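Folding shirts on the bed vs. a table
Laundry & Linens > Folding

plullden_attic
Posted Apr 14, 2018
I fold everything on the bed and my stacks come out crooked. My sister says the quilt is the problem and I should use a table. Ours is a cream quilt with narrow stitched lines and cartoon prints, so it isn't a slick surface.

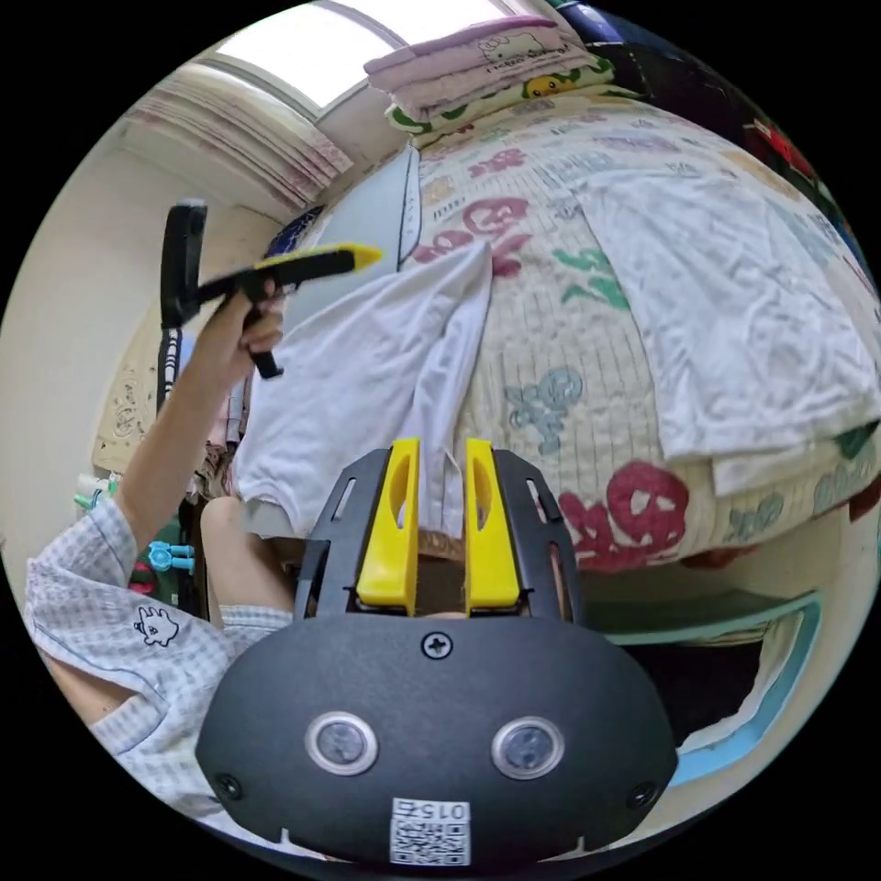

The quilt, with the raspberry-red prints.

Is it the surface or is it me?

Mustonen9
It's the surface. A quilt gives when you press on it, so the crease never gets sharp. I moved to the kitchen counter in October and haven't gone back.

bestel_row
Disagree. I've folded on a bed for 16 years. Pull the cover tight first and lay one shirt at a time. If you pile the basket next to you the mattress dips and everything slides that way.

Mustonen9
One at a time takes forever with a family of 7.

bestel_row
It takes the same time. You have to pick each one up anyway.

Rostislav Jelínek
The stitched lines are useful if they run straight on the bed. Line the hem up with one of them and you have a guide. I would worry more about the shirts with printing on the front. Those should not be creased through the print if you can help it - the lettering cracks along the fold after enough washes.

plullden_attic
I have one like that. White tee, big pink heart outline with raised gray lettering over it. The heart is wide enough that I don't see how to miss it.
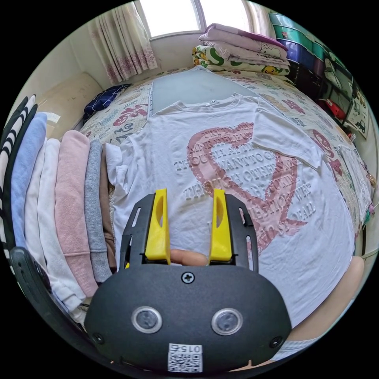
Re: Folding around a print

Rostislav Jelínek
Turn it face down. Bring both sides in only as far as the sleeves, then fold up from the hem in two loose turns. You will still cross the heart but the folds are soft. Or hang it.

sternotham_jo
Hang it. T-shirts stretch less on a hanger than people claim.

Mustonen9
They do stretch at the shoulders. I've thrown out 9 of them. Roll it instead, print side out.

bestel_row
Rolled shirts look like they were slept in. Face down and loose is fine.

plullden_attic
OK, trying face down with the quilt pulled tight. Will do the checked pajamas the same way unless someone objects.

sternotham_jo
Pajamas go in the drawer however they land.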